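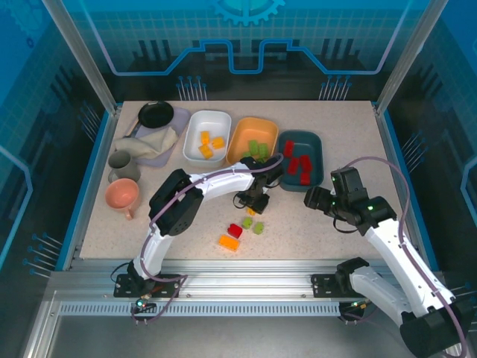 Marama asked if the pan could please not live on the cutting board any more, and I've put that first as we spent longest on it. She'd like the board kept clear and the pan hung up. Bernd said fine, but hung up where? We settled on a hook by the door, and Bernd will buy one (limit of 5 dollars, he laughed at that).

Minutes, kitchen and play corner meeting, Kemthorpe
11th September -- by Ga-eun Bang

Tae-yang and Dragica were there too, Dragica a bit late with the keys.

Blocks. We all like the bowls! Yellow blocks go in the white one, green in the orange, red in the dark teal. Dragica wondered if green in an orange bowl would muddle the little ones, and Tae-yang said his two had it down in a morning, so we're leaving it. Orange blocks still have no bowl of their own. I said I'd look at home for one -- I have a feeling there's something behind the slow cooker.

Mugs. The gray one and the salmon-pink one stay out on the left for whoever is on duty. Everything else goes back in the cupboard. Marama wants it noted that she has asked for this before, in April, and so it is noted.

Cloths. Cream ones are for drying only. Tae-yang takes them home to wash and would love someone else to have a turn (no takers yet, sorry Tae-yang).

Money. We have 50 dollars left for the kitchen. Dragica wants a second cutting board out of it and we agreed, four to one. Bernd was the one.

Next time we start with the cupboard labels, which we didn't get to.

Last updated by G. Bang, spelling of Trajkovski fixed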